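Unit 4: Teaching by Demonstration
Course handout, Gostura Robotics Lab, September 1, 2018
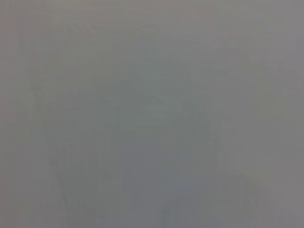
Figure 4.1. A single wrist camera view: soft gray, no sharp edges, one darker patch at bottom center.

Today we get to the fun part of the course! So far you have told the arm where to go by typing in joint angles. From now on you show it, and I think you'll be surprised how quickly a task comes together once your own hands are involved.

Two ways to show a task

By hand (kinesthetic teaching). Put the arm in free-drive mode, hold it near the wrist and walk it through the motion. You feel the weight and the limits directly. The catch is that your hands and sleeves can get into the camera views.

By remote control (teleoperation). You sit at the Prukeo station and the arm follows your handle. The views stay free of your hands, but you lose the sense of touch, so go slowly near contact.

What gets recorded

Each demonstration stores joint positions, gripper opening and the wrist camera stream, all on one clock. Look at Figure 4.1 again and ask what a learner could get from that view alone. Very little about shape or distance! The joint positions still carry information at such moments, and that's a lovely argument for recording several signals together.

Our practice set, Belmonte, has 230 demonstrations. I have held back 16 of them for testing, so please don't train on those.

Lab work

1. Record five demonstrations by hand and five by remote control, same task.
2. Plot gripper opening against time for all ten.
3. Step through the wrist views and mark any stretch where you can't name an object.
4. Write half a page on which set you would rather learn from.

Reading: Sostora notes, chapter 3, up to the section on replay.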